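Call for Expressions of Interest: Background Performers, Featured Extras and Stand-ins

Wivetti Season Two

Kala Screen Productions

Posted Sunday, January 5, 2020

Kala Screen Productions invites expressions of interest from members of the public who wish to be considered for background and featured extra work on the second season of the television drama Wivetti. Principal photography will take place in and near the town of Lozano, with studio work at the Plillow Stages. Applications are welcome from people with no previous screen experience as well as from those who are registered with an agency.

This call does not cover speaking roles, which are being cast separately through performers' agents. Persons seeking a speaking role should not use the form described in this notice, as it will not be forwarded to the casting directors.

About the production

Wivetti is an ensemble drama in eight episodes, set in a harbourside hotel and the neighbourhood that surrounds it. The first season followed the sale of the hotel and the disputes that came after it. The second opens in the following winter, with the hotel under new ownership and the town preparing for a civic anniversary. A number of large gatherings are written into the scripts, among them a street procession, a banquet, a public inquiry and a funeral, and the production will require considerably more background performers than it did previously.

The company intends that people seen in the streets, shops and dining rooms of the series should reflect the population of the area in which it is filmed. Applicants of all ages, backgrounds, body types and abilities are encouraged to put their names forward. No particular look is sought for the majority of positions.

Positions available

General background. The production expects to register up to 400 people in this category over the course of the shoot. General background performers appear as passersby, hotel guests, diners, spectators and members of a crowd. Most will be called for a single day, although some may be asked to return where continuity requires it.

Banquet and procession crowd. A group of 120 people will be selected from the general register for the banquet and procession sequences in Episode Seven. Members of this group must be available on every day of the sequence, including two overnight calls. Costume fittings are compulsory and will be held at the Plillow Stages in the week before filming.

Featured extras. There are 7 featured positions: the night porter, two kitchen hands, the inquiry clerk, a florist, a bus driver and the hotel pianist. These are non-speaking but recurring, and the persons engaged will be seen in more than one episode. The pianist must be able to play convincingly on camera, though the music itself will be recorded separately. The bus driver must hold a current licence of the appropriate class.

Stand-ins. Two stand-ins are required for the duration of studio work. Stand-ins take the place of principal cast while lighting and camera positions are set. The work is repetitive, demands close attention and involves standing for long periods. Applicants should state their height accurately. Hair colour should be within the natural range.

Who may apply

Applicants must be legally entitled to work in Canada on the first day of their engagement. They must be able to travel to Lozano or to the Plillow Stages at their own expense, except on overnight calls, for which a coach will be provided from the municipal parking lot.

Persons under the age of eighteen may apply for general background only, and only with the written consent of a parent or guardian. A parent or guardian must remain on the premises throughout the working day. Minors will not be engaged for overnight calls.

Current employees of Kala Screen Productions and members of their immediate households are not eligible for featured positions. They may apply for general background in the ordinary way.

People who worked as extras on the first season are welcome to return, but must complete a new form. Previous records will not be carried over. Those who were clearly recognizable in a first-season episode are asked to say so, and to name the episode if they can, so that the assistant directors may place them appropriately.

Rates and conditions

General background performers and members of the banquet and procession group will be paid at an hourly rate, with a guaranteed minimum call of eight hours. The rate is set out in the engagement letter and will be confirmed before any person is asked to accept a date. Overtime is payable after the eighth hour. Fittings are paid at the same hourly rate, with a minimum of two hours.

Featured extras will receive a flat fee of $2000 for the season, inclusive of fittings and camera tests, provided that the number of shooting days does not exceed the number stated in the letter. Additional days will be paid separately.

Stand-ins will be engaged on a weekly basis under individual agreements.

Meals are supplied on all calls of more than five hours. Dietary requirements should be noted on the form - the caterers cannot undertake to meet requests made on the day. A heated waiting area will be available at all exterior locations. Performers should nevertheless bring warm clothing that can be worn over costume between takes.

Hotel bar, banquet and kitchen sequences

A portion of the season takes place in the hotel's bar and private dining rooms. Performers called for these sequences should be aware that all drinks served on set are non-alcoholic, and that alcohol is not permitted at any location at any time. Food placed on the tables is frequently treated to preserve its appearance under the lights and must not be eaten unless the props department has stated that it is safe.

Glassware and bottles are to be handled only as directed. Once a shot has been established, items must be returned to the same position between takes. Anyone with an allergy to nuts, shellfish, latex or cut flowers should declare it on the form and mention it again to the assistant director on arrival.

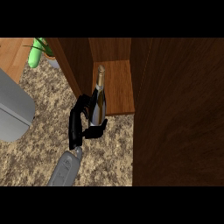
Conduct on set

Mobile phones must be switched off and left in the waiting area. Photography and recording of any kind are prohibited, and performers may not publish details of the plot, cast, costumes or locations before the relevant episode has been broadcast. Every person engaged will be asked to sign a confidentiality undertaking.

Background performers should not approach members of the principal cast for autographs or photographs. Questions during the working day should be directed to the crowd assistants.

Kala Screen Productions is committed to a workplace free from harassment and discrimination. A copy of the workplace policy accompanies each engagement letter, together with the name and telephone number of a contact person who is independent of the production.

How to apply

Applications are to be made on the Wivetti background registration form, which may be completed online or collected in person from the Kala production office in Lozano. Each applicant must supply:

- full name, date of birth and a daytime telephone number
- height, clothing sizes and shoe size
- two recent colour photographs, one of the face and one full length, taken against a plain wall without hats or sunglasses
- dates on which the applicant is not available
- any relevant skills, such as ballroom dancing, table service, piano or the operation of small boats
- for minors, the signed consent of a parent or guardian

Professional portraits are not required. Photographs submitted on paper cannot be returned.

Applicants for featured positions should also include a covering note of no more than one page, stating the position sought. A person may apply for more than one featured position, but a separate note is required for each.

Selection

Registration does not guarantee an offer of work. Applicants for featured and stand-in positions who are shortlisted will be invited to a camera test at the Plillow Stages. General background performers will be selected from their forms and will normally be contacted three to five days before they are needed. Weather and script changes may cause dates to be moved at short notice.

The general register will remain open until filming concludes in July. Featured and stand-in positions will be closed as they are filled, and unsuccessful applicants for those positions will be placed on the general register unless they ask otherwise.

Privacy and accessibility

Personal information collected through the form will be used only for casting, payroll and safety purposes on this production. Photographs of persons who are not engaged will be deleted once the season has been delivered to the broadcaster.

The Plillow Stages are wheelchair accessible, as are the production office and most exterior locations. Applicants who require an accommodation, or who need the form in large print or another format, are asked to contact the production office before submitting their application.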